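15th August

Sorting bench, room 2. Self, Zainab in the morning, Salamatu after lunch.

Picked up where we left off with the tabletop bins. The question from last time was whether the small white lidded one is any use for mixed light plastics or whether we go back to the open tubs. Rinedbridge want an answer for their break rooms and they like the look of the lidded one, so that is the one they will get unless there's a good case against it. I spent the morning trying to make the case against it and only half managed.

Starting condition: bin washed and dried, lid seated, liner out. I am leaving the liner out for all of this week. With the liner in, the lid pinches the edge and you can't tell whether a bad close is the lid or the bag. Lambros disagrees and says no break room will run it without a liner, and he's right, but I want the bare numbers first.

Items for the morning were bottles only. Zainab brought the sack over from the canteen and we pulled out anything with liquid left in it. Caps on. We weighed the empty sack twice because the first reading was off; the scale had been left on the wrong unit again. Bottles for the whole morning came to 870 g including caps and labels. Shrink labels stay on for now. Afolabi's sheet asks for them off, but that is for the baler and has nothing to do with us.

Notes on bottles:

A bottle goes in easily if it is flattened first and the cap goes back on. Unflattened, two or three fill the bin and the lid rides up. Zainab tried pushing them in neck first and bottom first. Neck first is better. Bottom first, the shoulder catches on the rim and you need the other hand on the bin to stop it sliding across the table.

The sliding is a real complaint. The bin is light and the tabletop is smooth. I put a strip of the rubber shelf mat under it for the last part of the morning and it stayed put. If Rinedbridge go ahead, somebody should tell them to get feet for it. Cheap fix.

Lid: closes cleanly when the bin is less than half full. Past that it closes but comes up again when you let go, slowly, so you walk away thinking it is shut. I don't like that. Put it down as a fault and not as user error.

Broke for lunch at the usual time. Onyekachi came by to ask about the long table and I said we need it until Friday at least.

Afternoon was bottles and film together, one of each per round. This is closer to what people really throw away: drink and the wrapper off whatever they had with it.

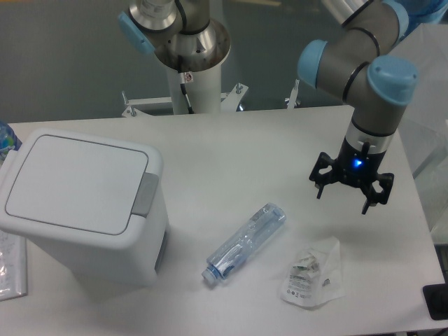
Bench at the start of a round. Bin shut, one bottle, one film bag.

Film is the awkward one. A clear bag weighs next to nothing and takes up as much room as a bottle if you drop it in crumpled. Press it down and it comes back up. Salamatu folded hers in four and tucked it down the side of the bin, and that worked, but I can't see anyone in a break room doing it. I tried stuffing the bag into the gap beside a flattened bottle, which held it down well enough. So order matters: bottle on top of film, never the other way round. Film on top lifts the lid every time, even with the bin mostly empty, as a corner of it gets between the lid and the rim.

We ran it both ways, changing over at the tea break. With bottle first, Salamatu stopped after a few rounds and said there was no point going on, and I agreed. With film first we kept going until the bin was full. Her tally sheet is in the green folder with mine. They don't match on one round, where she marked the lid as closed and I marked it as lifted. We looked at it again and left both marks in.

Printed film: the bags with a paper-feel label stuck on are a separate problem. Ekaette says the Ullonlow line rejects them and wants them pulled by hand. I asked her whether print directly on the film is all right and she wasn't sure. Need to ask. Until then I'm putting any bag with a white label area in its own pile and not counting it as clean film. That will make our clean film figure look worse than the last one, and I should say so at the top of the summary or somebody will think something went wrong.

The small print on most of these is no help. Half of them don't carry a material code I can find, and where there is a code it sits right on the seal. I gave up reading them after a while and went by feel, noisy film against quiet film, which is not a method I would defend but it sorted the pile.

Sizes. The open tubs hold more, no argument. What the lidded bin has going for it is that it sits on a table without looking like rubbish, and people will have it near them. Zainab thinks this matters more than volume. Her point is that a bigger bin down the hall gets the bottles and none of the film, and the film goes in the general waste next to the desk. I have no figures on that. Could ask Rinedbridge to leave one of each out for a few weeks and look again in October.

Cost came up. The spend left on this line is 600, which covers the rubber feet and a second bin, and not much after that. I would rather have the second bin. Running one while the other is being emptied and wiped would save us most of the dead time we had this afternoon.

Cleaning: wiped the bin out with the ordinary spray. The recessed part low on the front picks up grime along its edge and wants a brush. Lid wipes fine. Bench wiped down, mat strip left on the shelf by the sink.

The Filter sheet (the shared one, tab for lidded bins) is updated as far as the morning. Afternoon rounds still to type in. Row 3,887 has a wrong weight in it from before we fixed the scale unit. I've marked it yellow, please don't delete it, Lambros wants to see it first.

To do:
Ask Ekaette again about direct print on film.
Feet for the bin, or more shelf mat.
Repeat bottle on top of film with the liner in.
Find out if the lid can be made to hold shut when the bin is over half full.
More film bags. We are nearly out of the clear ones and the canteen only has the frosted kind.
Return the second scale to Onyekachi.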